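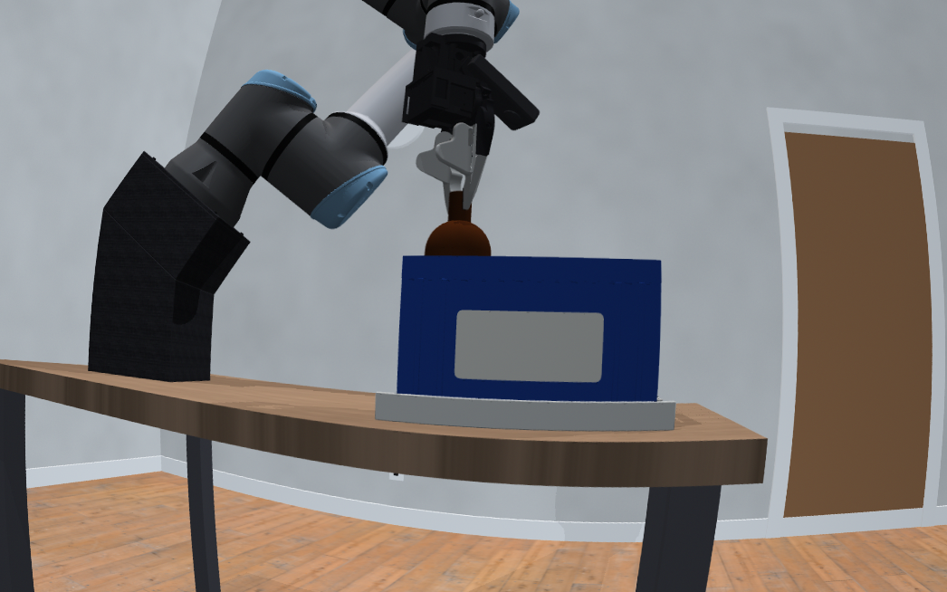 Gathering examples in simulation is the part of Morkari that people rush, and it is where most bad policies come from. The Stodley arm package ships with a default scene and a promise that you can collect a working set in an afternoon. Treat that promise with suspicion. The grasp on the brown object's neck, with a fingertip on either side and the body half hidden by the blue box, is the kind of moment a collector will happily mark as good. It tells you the gripper got to the object. It says very little about whether the same policy will cope with a different neck, a different box or a real table.

Section 5. Collecting demonstrations in the simulated room

Before you start

You need a working install of Morkari, the Stodley arm package and a project folder with write access. If you skipped the joint limits check in Section 3, go back and do it now. Episodes collected with the wrong limits load without any complaint, and the replay tool will play them at you quite cheerfully. They are still useless.

Decide what counts as a success and write it down before the first episode. "Object picked up" is too vague. Say how high it has to be lifted, where it has to end up, and how long it has to stay there.

5.1 Set up the scene

1. Open the Tomar scene editor and load the room named bench_door.

2. Set the random seed to 401. This is only for the test run. You will change it in step 5.

3. Place the object and the box using the position sliders. Don't drag them with the mouse. Dragging can leave an object sunk slightly into the surface, and the physics engine will fling it out on the first frame.

4. Press Settle and wait until the status line reads Stable.

5. When the test run looks right, switch the seed to Per Episode. The editor does not do this for you and gives no warning if you forget.

Note: The Randomize Looks option changes wall shade, floor color and lighting. The release notes say it "closes the gap" to real cameras. We have not found that it does. It does make the policy less fussy about lighting, so leave it on, but don't count it as a replacement for real footage.

CAUTION: Do not change the size of any object after you begin collecting. The size is stored once per session, and earlier episodes will be read back with the new value.

5.2 Record the episodes

1. Connect the hand controller and hold it still until the light stops blinking.

2. Choose Record, then New Session. Give the session a name you will still understand in August.

3. Move the arm through the task at a steady pace. Slow is fine. Long pauses are a problem, as the policy will learn to pause too.

4. Close the gripper only when both fingertips are level with the part you mean to hold.

5. Complete the whole task, release the object, and back the arm away before you press Stop. Episodes that end at the grasp teach the arm to stop at the grasp.

6. Mark the episode Keep, Fail or Discard. Use Fail for an honest miss. Use Discard for controller dropouts and anything you did by accident.

7. Reset and repeat.

Note: Keep your failures. The quick start card says to delete them, and we think the quick start card is wrong. You may not train on them, but without them you can't say how hard the task was for a person, and you have nothing to hold the policy's score against.

Take a break when your hand gets tired. Late episodes in a long session tend to look alike, with the same approach angle every time, and a pile of near copies adds bulk to the set and little else.

5.3 How many are enough?

The sales page for Morkari puts it at 242 episodes for a single pick task. We could not find where that number comes from. Our own pick task at the Brotatton site needed 526 before the results stopped jumping between training runs, and over half of the gain came from adding new object positions. Your task will differ from ours, so treat both numbers as loose.

A better guide is to train early, on whatever you have, and look at where it fails. If it fails in one corner of the table, collect in that corner.

5.4 Check the set before training

1. Run Check Session. It looks for missing frames, bad timestamps and joint jumps.

2. Open the position map. Gaps in the map are places the policy has never seen.

3. Replay at least one episode in every ten from start to finish, at normal speed. Check Session can't see a bad grasp – it only knows that the file is complete.

4. Look for episodes marked Keep where the object is hidden from the main camera during the grasp. Turn on the side camera for these, or collect them again.

5. Move a portion of the episodes to the holdout folder. Pick whole sessions. If you split a session in two, the test score will flatter you.

CAUTION: Auto Trim removes still frames from the start and end of each episode. It also removes the short wait before release if the arm is steady enough. Make a copy of the session folder first. There is no undo.

If Check Session reports joint jumps in every episode, the fault is nearly always the controller rate. Set it to match the simulation rate, restart Morkari and record one short session before you go any further. Old sessions can't be repaired.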